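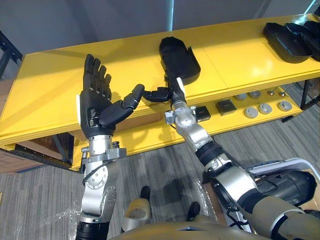

Two arms and a lot of evenings: an interview with Ekaette Ogbonna

29 January 2020
By Roos De Smet

Ekaette Ogbonna started her robot on the kitchen table and moved it to the Brastetero workshop when the second arm no longer fitted through the kitchen door. She shares the room with five other members, which makes 6 keys in total, and she is there most evenings after work. She calls the robot Stirnus. The name came from a box of old labels she was given and it has no meaning that she knows of.

I asked her first how long it had taken to get this far.

"Fourteen months if you count from the first joint that turned when I told it to," she said. "Longer if you count the drawings. I had a folder of drawings for years. I don't really count those, they were mostly wrong."

She works for a company that services lifts, and she says the job helped with the wiring and with very little else. In a lift the load goes up and down on rails. An arm has to hold its own weight out to the side, and every part you add near the hand makes life harder for the shoulder.

"The first arm drooped," she said. "I'd set it level, go and make tea, and come back and it would be pointing at the floor. I thought it was software for weeks. It was a clamp slipping on the shaft. Barnabás found it in one evening with a felt pen. He drew a line across the two parts and said, look, the line's broken."

Barnabás Somogyi has the bench nearest the door and repairs sewing machines. He has had a hand in most of the mechanical work since. The elbows went through three versions, and the ones on the robot now are his design with her changes. The cover plates come off with one size of screw, which was her one demand, as the early ones needed two different keys and one of them was always at home.

The hands

The hands were bought complete. Ogbonna is open about this and slightly tired of being asked.

"People come in and say, did you make the hands, and I say no, and you can see them lose interest. I could have spent two years making one bad finger. I wanted to get to the part where it picks something up."

They came from a small supplier called Filombridge, one first and the other half a year later when she had saved up. The left is the older of the two. It arrived with a different connector from the one in the paperwork, and she made an adaptor on the train home from a job with a borrowed crimping tool. It is still in there.

What she did have to make was everything that joins the hands to the arms. She wanted to be able to take a hand off and put it back in the same position, so that she wouldn't have to set it up again from nothing each time. The first mount could go on in any of several positions and she once spent a whole evening with the left hand rotated by one bolt hole, wondering why every grasp was wrong in the same way.

Her single largest purchase apart from the hands was a replacement motor controller, at 219 euros. She keeps the burnt one on a hook over her bench. The cause was a cable pulled tight at the elbow until the insulation wore through. After that she left more slack everywhere, even though it looks untidy and catches on things now and then.

"I'd rather have a loop sticking out," she said. "Mariann hates it. She wants it all tied down and I keep cutting the ties off."

Shelf to bin

For the past few months the work has been about moving things from one place to another. Ogbonna writes down every attempt in a log, and on the evening I visited the last entry was number 2248. Each line has the item, the hand used, whether it was dropped, and a column for remarks. Many of the remarks are one word long. Several of the words can't be printed.

I asked why she had settled on something so plain.

"It's what I wanted it for. I have a bad shoulder. In the workshop we're always shifting stock from the shelves into bins and back again, and I thought, that's a job with a beginning and an end and you can see if it's been done."

The difficulty, she said, is in the last bit, when the hand has hold of the thing and has to let go of it somewhere sensible. Picking up went well early on. Putting down took all of last summer. The arm would lower an item until it met the bottom of the bin and then keep pushing, because it didn't know where the bottom was. One bin cracked from rim to base. She now has it stop when the motor current at the elbow rises, and a hand that stops a little early only drops the item a short way.

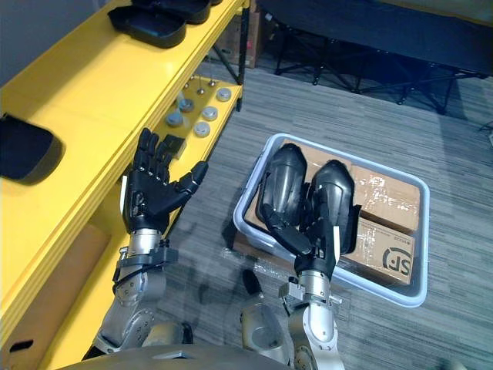

Choosing what to practise on was a job in itself. Ogbonna began with wooden blocks, and she says they taught her nearly nothing, as a block is the same whichever way you take hold of it. Then she tried tins, which rolled. The curved black pieces were Mariann Győri's suggestion and they have been the main item since November. They are smooth and long with rounded ends, and the right hand can take two of them together, standing up side by side, with the fingers curled round. Doing that over a bin that already has taped cardboard boxes in it is a good deal harder than doing it over an empty one. "With an empty bin it can be wrong by a hand's width and get away with it," Ogbonna said. "Put three boxes in and there's only so much floor left to aim at. You find out very quickly what your error is."

Győri wrote most of the code for the cameras and runs it on a computer called Kozma, which used to be her brother's. She joined us for part of the conversation and was less patient with the shiny surfaces than Ogbonna was.

"Black and glossy is the worst thing you could choose," she said. "I know I'm the one who chose it. The light comes off the top, the camera sees a white patch, and it thinks there's a gap there. The tape on the boxes does the same. We've had it reach for a bit of tape."

Her answer so far has been to take several readings as the arm moves in and to throw away any that disagree with the rest. It is slow. She has a quicker method half written, and it fails if anyone walks past the window.

The other arm

I wanted to know what the left arm does while the right is working, since for much of my visit it did very little. Ogbonna said that had been a decision. Early on she let it hang at the side, where it met the edge of the shelf each time the body turned. Holding it up with the palm facing out keeps it clear of most things and she can see at a glance if a finger has stopped answering.

Using both hands on one item is what comes next. She has tried it a few times and describes the results as two people trying to fold a sheet who have never met. The arms are each accurate enough when they work alone. The trouble is a small disagreement between them over where the middle is, so that one hand arrives before the other and pushes the item away. She has a routine for checking this in which she brings the hands together in front of the body and compares where they meet with where they ought to. She does it at the start of each evening, and again if someone has leaned on the robot.

I asked about walking. The robot has legs, and I had assumed it would use them.

"Everybody assumes that," she said. "They hold it up and they're the right shape. I may get to them. If it falls over with both hands on it, that's the savings gone, so for now it stays where it is and the work comes to it."

What she would do differently

Ogbonna had an answer ready for this. She would number both ends of every cable from the first day. She would buy spare screws with the first order. She would not have painted the body before the shoulder covers fitted, since they had to be filed down and now one has a bare patch on the inside. And she would have asked for help sooner. She had been a member at Brastetero for a good while before she showed anyone else the arm.

"I thought I'd wait till it worked," she said. "But then the clamp thing, that was weeks. He saw it in an evening."

The costs are shared in a loose way. Ogbonna pays for parts, Győri pays for anything to do with cameras, and Somogyi is paid in coffee beans. There is no plan to sell it. A man did write to ask whether he could have one made for his shop, and she sent him the parts list and didn't hear back.

The parts list and the elbow drawings can be had from her by asking at the workshop. She asks that people say which version of the elbow they want, as the second version is still being passed around and its bearing seat is too tight. In May the shelves have to be moved for the new heating pipes, so she'll be setting up all the shelf positions again after that, and Győri hopes to have the quicker camera method running before then. When I left they were arguing about cable ties.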